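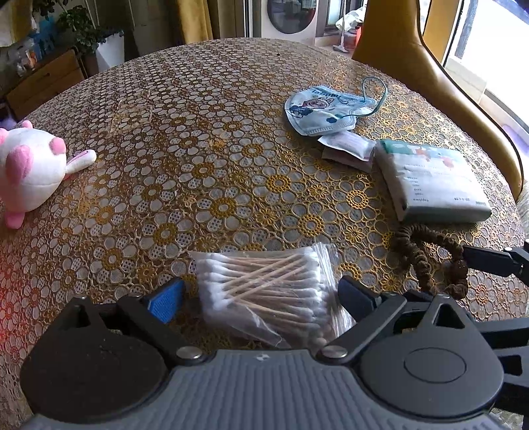
4.2 Open-day demonstration

The second evaluation took place in January, during the Garley open day, when the hand-held gripper was shown to visitors in place of the usual bench trials. Visitors could pick up the tool themselves after watching the operator complete two grasps. The controller was supplied by Geltateck and ran the same firmware as in Section 4.1, with the logging rate fixed at 100 Hz.

Objects were chosen for low cost and awkward handling, and they were left on the table between turns. Figure 4 shows a clear plastic bag of cotton swabs held between the two fingers, with a bead bracelet and a white pack of tissues or wipes lying nearby on the patterned tablecloth. Thin packaging of this kind wrinkles under load, and the contents can shift inside it – a behaviour that the rigid blocks used on the bench do not reproduce.

We recorded 900 grasps over the day. Each was labelled afterwards using the Venckus scheme, which separates slip of the package from movement of its contents. Grasps made while a visitor was still being shown the grip were kept in the set and flagged.

Figure 4. Hand-held gripper with a bag of cotton swabs, open-day demonstration.

Daylight varied through the session and no correction was applied. The Ciltura baseline was run on the same recordings without retraining.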